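Pre-session check, tinned goods bench. Filled in by Shaimaa Erraji, February. Comments from Wael Hajji are marked WH and may be ignored at your own risk.

Session target: 200 demonstrations of Treltstead task 30 ("stack and unstack, mixed cans"). We have 83 from the last block, of which Nadja Bühler has already binned a few for sins listed under section 3.

## 1. Bench and frame

- [x] **Tabletop wiped and clear of crumbs.** The crumbs were from a lamington. No names will be recorded on this form, Ayman.
- [x] **Rim bolts hand-checked on all sides.** One on the far side took a quarter turn. Tagged with paint pen so we can tell if it creeps again.
- [x] **Floor mats flat, no curled edges where the operator stands.**
- [ ] **Cables clear of the walkway.** Left unticked. They're clear if you are slim and paying attention. Houda Ramadan has ordered clips from Berrada, and has been ordering them for some time.
- [x] **E-stop pressed, confirmed, released.** Both arms dropped out. WH: please do this before your coffee is on the desk and not after.

## 2. Arms and wrist cameras

- [x] **Fingers close square, tips nearly touching along the seam.** Checked by eye at the wrist view with the arm parked over bare wood, cans kept to the sides.

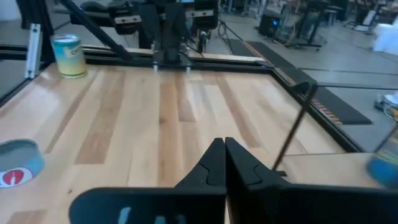 - [x] **Finger pads: no glaze, no lifting.** The left arm's pads are due for a swap at the end of this block. Spares are in the drawer marked "not spares", a labelling decision from before my time.
- [x] **Wrist lens cleaned with the proper cloth.** A jumper sleeve is not the proper cloth. WH: it was a clean jumper.
- [x] **Leader and follower agree at the home pose.** Right arm was out by a hair at the elbow. Re-zeroed, checked again, fine.
- [ ] **Firmware matches the version on the Ukden sheet.** The sheet is two versions behind the arms. I've ticked neither box and emailed whoever owns the sheet, who may be me.
- [x] **Clock sync across all cameras.** Do it again after lunch. We lost most of an afternoon to drift last time and the Buleo importer swallowed the lot without complaint – it has the standards of a seagull.

## 3. Props and starting layout

- [x] **Cans undented, labels glued down.** A flapping label teaches the policy that labels flap.
- [x] **Layout reshuffled between episodes.** By the card deck, please. People who shuffle "by feel" put the tomatoes in the same spot every time and then argue about it.
- [x] **Distractor items out and varied.** The cup counts. Your own mug does not.
- [x] **Approach from above tested at low speed on the large salmon container, small box on top.** Keep the fingers on the rim side and well away from the box. If the box shifts during a demo, finish the motion and mark the episode "disturbed". Don't reach in and tidy, as hands in view were Nadja's main reason for the binning.
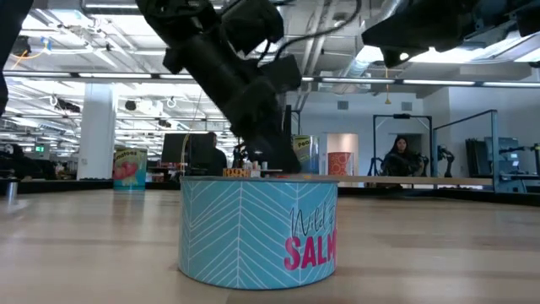

## 4. Operator

- [x] **Inducted and signed for this bench.** Ayman Gaber is driving, me on resets.
- [x] **Hair, lanyards and hoodie strings tucked away.** WH: the lanyard rule applies to visitors from upstairs too, however senior the lanyard.
- [x] **Swap every 30 minutes.** Tired drivers make wobbly demonstrations, and the model copies the wobble beautifully.
- [ ] **Failed grasps kept and labelled.** Half a tick at best. Drivers still hit discard out of embarrassment. We want the fumbles, provided there's a recovery after them. A fumble followed by swearing and a restart is no use to anyone.

## 5. Open items before the first recording

1. Cable clips (Houda).
2. Firmware line on the sheet (me, apparently).
3. Discard key: Wael to add a confirm prompt. WH: done, and it's annoying on purpose.
4. Disk space. 627 GB free on the capture machine, good for this block and probably not the next one. Nadja to move the old block across before anyone starts the afternoon run.

Cleared to record with items 1 and 2 outstanding. Walkway cables to be rechecked at 2 pm, by someone other than the person who tripped on them.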